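4. Enregistrer une démonstration

Ce chapitre suppose que le bras est fixé, que l'arrêt d'urgence a été essayé et que la pince répond à la commande (chapitre 3). Si l'un de ces points manque, revenez en arrière. La suite ne rattrape rien.

La documentation commerciale de Luvoteck parle d'un robot qui « apprend en regardant ». Prenez la formule avec prudence. Le module Skakeck enregistre des positions, des ouvertures de pince et des images, puis un programme essaie d'en tirer une conduite à peu près comparable. Il ne sait pas pourquoi vous avez pris l'objet par la gauche. Il ne sait pas non plus que votre troisième essai était moins bon que le deuxième, sauf si vous l'effacez.

4.1 Choisir le mode

Deux modes sont proposés dans le menu Démonstration.

Guidage à la main : vous tenez le bras par le poignet et vous le conduisez. Les moteurs compensent le poids, en principe. Mode simple à prendre en main, fatigant au-delà d'une vingtaine de minutes, et médiocre pour tout ce qui demande de la finesse près du sol.

Commande à distance : vous tenez la manette Illés et le bras suit. Il faut compter une bonne matinée avant d'être à l'aise. Les gestes sont plus lents, plus hésitants au début, mais vos mains ne passent pas dans le champ de la caméra de poignet.

Note. Ne mélangez pas les deux modes dans une même série. Le logiciel l'accepte sans avertissement. Les résultats que nous avons obtenus ainsi n'étaient pas utilisables.

4.2 Préparer l'espace de travail

1. Dégagez la zone d'évolution du bras. Un objet oublié dans un coin de l'image sera appris comme le reste.

2. Posez le contenant à sa place de départ. Évitez de le coller au sol avec du ruban : une démonstration faite avec un panier immobile au millimètre près ne vaut que pour ce panier, à ce millimètre.

3. Vérifiez l'éclairage. Le réglage automatique de l'exposition est activé à la livraison. Désactivez-le dans Caméra > Avancé, sinon les parties claires changent de teinte dès que la pince noire occupe une grande part de l'image.

4. Videz la mémoire tampon du boîtier Naretti. Elle retient 3456 images ; au-delà, les plus anciennes sont écrasées sans message.

Attention. Sur moquette ou sur tapis, le bras doit rester fixé à son socle rigide. Un socle posé sur un revêtement souple bascule légèrement à pleine extension, et la position enregistrée n'est plus la position réelle.

4.3 Conduire la pince vers un objet souple

Saisir un chiffon, une éponge ou un vêtement roulé en boule dans un contenant est l'exercice recommandé par le fabricant pour débuter. C'est un choix discutable. L'objet se déforme à chaque prise, les bords du contenant gênent l'approche, et la caméra de poignet voit surtout la pince. Mais comme les exercices fournis reposent dessus, voici la manière de procéder.

1. Placez la pince à la verticale du contenant, doigts ouverts. Appuyez sur la touche Début. Le voyant passe au rouge fixe. S'il clignote, rien n'est enregistré, quoi qu'affiche l'écran.

2. Descendez en une seule fois jusqu'à ce que l'extrémité des doigts soit juste au-dessus de l'objet. Les petites corrections faites à mi-hauteur sont enregistrées elles aussi, et le robot les reproduit avec beaucoup de zèle.

3. Marquez un arrêt d'une seconde. Regardez l'image de la caméra de poignet sur l'écran, pas le robot. Si vous ne distinguez pas l'objet dans cette image, le programme n'aura rien pour le distinguer non plus. Remontez, changez l'angle du poignet, recommencez la prise depuis l'étape 1.

4. Contrôlez la distance entre les doigts et les parties rigides du contenant. 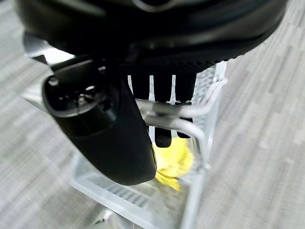
Les paniers en fil métallique posent une difficulté particulière. Le fil est brillant, mince, et la mesure de profondeur le manque volontiers. La fonction Évitement du menu Sécurité est censée arrêter le bras avant le contact. Dans nos essais, elle s'est arrêtée pour un reflet et a laissé passer une anse. Ne comptez pas dessus. Gardez le pouce sur la touche Pause pendant toute la descente et pendant toute la remontée.

5. Descendez encore, lentement, jusqu'au contact avec l'objet. La valeur Effort affichée en bas à gauche ne doit pas dépasser 200. Cette valeur n'a pas d'unité ; le fabricant ne répond pas à la question.

6. Fermez la pince. Attendez que la valeur Ouverture se stabilise avant de bouger. Une fermeture encore en cours au moment de la remontée donne un robot qui lève les doigts vides une fois sur deux.

7. Remontez à la verticale. Si l'objet accroche le bord, ne secouez pas : redescendez, rouvrez, reprenez. Vous pouvez conserver la prise à condition de cocher Reprise à l'étape 9.

8. Amenez l'objet à son point de dépose, ouvrez la pince, dégagez-la vers le haut. Appuyez sur Fin.

9. Notez la démonstration : Bonne, Reprise ou À jeter. La case est cochée par défaut sur Bonne. C'est regrettable, et c'est la première chose à surveiller quand plusieurs personnes se relaient à la manette.

Attention. Ne passez jamais la main dans le contenant tant que le voyant est rouge, même pour remettre l'objet en place. La pause logicielle coupe le mouvement du bras mais pas celui des doigts.

4.4 Combien de démonstrations ?

Le guide rapide en annonce dix. Avec dix démonstrations, vous obtiendrez un bras qui se dirige vers le contenant et s'y arrête, ce qui impressionne les visiteurs. Pour une prise à peu près régulière d'un objet souple, il nous en a fallu 585, en déplaçant le contenant entre les séries et en changeant l'objet de place à chaque fois. Votre chiffre sera différent. Méfiez-vous de quiconque vous en donne un avant d'avoir vu votre installation.

Faites varier :
- la position et l'orientation du contenant ;
- la façon dont l'objet est posé, à plat, en tas, contre un bord ;
- la hauteur de départ de la pince ;
- l'opérateur, si possible.

Ne faites pas varier la vitesse générale ni la position de la caméra. Si la caméra a reçu un choc, refaites l'étalonnage (3.6) et ouvrez une nouvelle série.

4.5 Relire avant d'entraîner

1. Ouvrez Séries > Relecture.

2. Parcourez chaque démonstration en vitesse double. Oui, chacune. Le tri automatique ne repère que les fichiers incomplets ; une prise ratée de bout en bout lui paraît excellente pourvu qu'elle dure assez longtemps.

3. Supprimez celles où l'objet a disparu de l'image avant la fermeture des doigts, sauf si la pince seule le masque dans les derniers centimètres. Ce masquage est normal avec la caméra montée au poignet.

4. Vérifiez que l'horloge de la caméra et celle du bras concordent. Un décalage se voit à la fermeture : les doigts bougent à l'image avant que la valeur Ouverture ne change, ou après.

5. Exportez la série. Donnez-lui un nom qui dise quelque chose. « essai_final_2 » ne dit rien.

Note. Le code 3359 à l'exportation signifie que le disque du boîtier est plein, et non que la série est corrompue comme l'indique le message. La correction est annoncée pour la version d'avril. En attendant, libérez de la place et relancez.

4.6 Premier essai en autonomie

Réglez la vitesse au quart. Tenez-vous hors de portée, l'arrêt d'urgence en main - celui à câble, pas celui de la manette. Lancez l'exécution et laissez aller jusqu'au bout, même si la prise échoue, tant que le bras ne force sur rien.

Ne jugez pas sur un essai réussi. Déplacez le contenant d'une largeur de main et recommencez. Si le bras retourne à l'ancien emplacement, il a retenu un trajet et se passe très bien de la caméra : reprenez en 4.4 avec des positions plus variées. S'il hésite au-dessus du contenant sans descendre, cherchez d'abord du côté de l'étape 3 de la section 4.3, et des arrêts trop longs.

Le réentraînement après ajout de démonstrations est traité au chapitre 5.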